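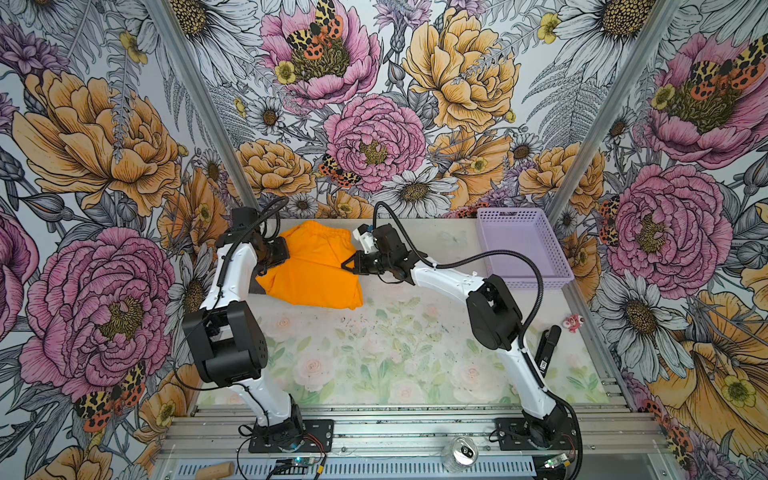
Jueves, 18 de diciembre de 2025

Me levanté a las seis y todavía era de noche. El contador de la caldera marcaba 1.641, así que desde la última lectura hemos gastado más de lo que pensaba. Lo apunté en la libreta de siempre.

El autobús a Grolville pasó con retraso. Fui a recoger las semillas que tenía encargadas en Stallent: habas, guisantes y dos variedades de cebolla. La Kestar no les había llegado y no saben si la tendrán antes de marzo. Pagué y me volví andando por el camino del río, que está embarrado hasta el puente. Las botas, para tirar.

Comí lentejas de ayer. Por la tarde cavé la parte de atrás del huerto, la que linda con el muro, y saqué más piedras que otra cosa. Dejé preparados dos caballones. El resto tendrá que esperar a que se seque la tierra — con este tiempo, no antes de enero.
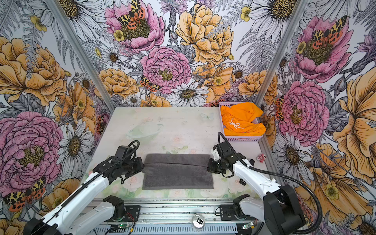 La toalla gris, doblada a lo largo.

A última hora repasé las cuentas del año. En el huerto se han ido 543 euros, casi todo en la manguera nueva y el abono. De tomates no quiero ni hablar. Las patatas sí han compensado, y aún queda un saco en el sótano.

Mañana, llamar al del tejado. Comprar pilas y aceite. Devolver el libro a la biblioteca de Rai, que va con retraso.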